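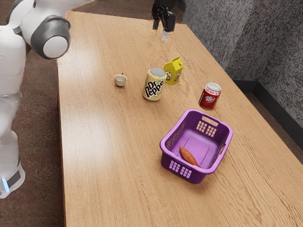

Tobiloba Igwe has been making the same pan of baked ziti for 12 years, and she would like everyone to stop telling her it can be done in 15 minutes.

"I've tried them all," she says. "The one-pot ones, the no-boil ones, the one where you put a brick of cream cheese in the middle and pray. They all say 15 minutes. Did the onion chop itself?"

She runs the kitchen at Ellell, a lunch place in Sastovthorpe that serves pasta four days a week and closes when the pasta is gone. I went in on a Friday, after the rush, with a list of weeknight dinner tips I had collected from recipe sites. I wanted to know which ones she believed. It was a short list by the time we were done.

We started with salting the water until it "tastes like the sea." Igwe made a face. "Have you ever had a mouthful of sea? You would throw that pasta out. Salt it like soup. Soup you want to eat."

Oil in the water she dismissed with one hand. Rinsing, she allowed, for cold pasta salad and nothing else. On throwing a noodle at the wall to see if it's done, she wanted to know who was going to wash the wall.

I read her a line promising that a baked pasta tastes "even better" assembled the night before. She thought about that one longer than the rest.

"The sauce, yes. Sauce is better tomorrow. But the noodles sit there drinking it all night, and then you bake them and they drink some more. If you want to make it ahead, keep them apart, or undercook the pasta by 4 minutes and use more sauce than looks right. More than you're thinking. People get scared and stop."

Hằng Sầm, who does the baking at Ellell and had been listening from the sink, disagreed. She makes hers the night before, fully put together, and likes it soft.

"It's a casserole," Sầm said. "It's supposed to be soft. My kids eat it. Where is the problem?"

"The problem is it's mush," said Igwe.

"It's a very popular mush."

They have clearly had this conversation before. I asked about cheese, hoping for common ground, and got a little. Both of them grate their own. Igwe says the bagged kind doesn't melt as smoothly, and Sầm says it's fine on top, where it only has to brown. Neither one would go near a recipe that calls for five cheeses. "Name them with your eyes closed," Igwe said. "Go on, taste it and name them. You've got a sharp one and a melty one in there, and three that you paid for."

The ziti itself is plain: onion cooked down slowly, canned tomatoes, ricotta stirred in by the spoonful so it stays in lumps, mozzarella over everything. She covers it for the first half of the baking and then takes the foil off. She won't give an exact time. Her oven at home runs hot and yours might not.

What about bread crumbs? I have a weakness for a crunchy top, and said so.

"Toast them in butter first, in a pan," she said. "If you put them on dry you get sand."

Sầm nodded at that. She also puts crushed crackers on hers, and Igwe went to check on something in the walk-in.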